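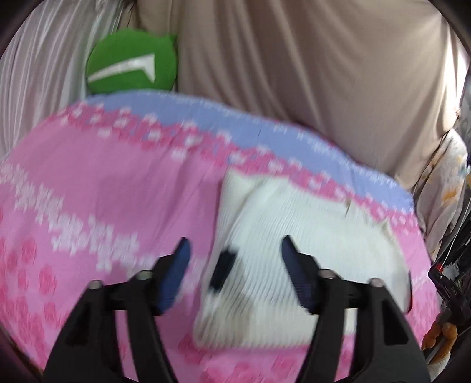

New Earth Science Textbook from Cancombe Puts Rivers and Coasts Up Front

I've taught intro geology at a two-year college for longer than I care to say, and every fall I ran into the same problem. My students could recite the rock cycle, but ask them why the creek behind the parking lot had moved and I'd get a room full of blank looks. So I wrote a book about it! Moving Water: An Introduction to Rivers, Shores and Groundwater is out this October from Cancombe, and I'm very happy to be sending this note around.

The book runs 363 pages and covers a single semester. It starts with a rainstorm, follows the water downhill, and doesn't get to plate tectonics until students have a reason to want it. (My editors and I went back and forth on that one for months.) The math is kept to what you can do on a basic calculator, and the tougher derivations sit in an appendix for anybody who wants them.

There are 58 short field exercises, and most of them need a tape measure, a stopwatch and an orange. Yes, an orange - it floats low in the water, so the wind doesn't push it much, and you can time it down a stretch of stream to get the surface speed. Classes that can't get outside can use the data sets from the two rivers I keep coming back to in the text, the Varnodov and the Yin. One is steep and gravelly, the other slow and full of mud, and they make a good pair for comparing how a channel shifts over the years.

Instructors also get slides, a test bank and answer keys through Dradider, the online course platform Cancombe uses for all of its science titles. I wrote the test bank questions myself, so if one of them is confusing, blame me and send a note through the site. I do read them.

Moving Water comes in paperback and as an e-book. Review copies are ready now for anyone teaching intro geology, physical geography or environmental science, and you can ask for one on the Cancombe instructor page. Sample chapters 2 and 7 are free to download there too - chapter 7 is the one on barrier islands, and it's my favorite.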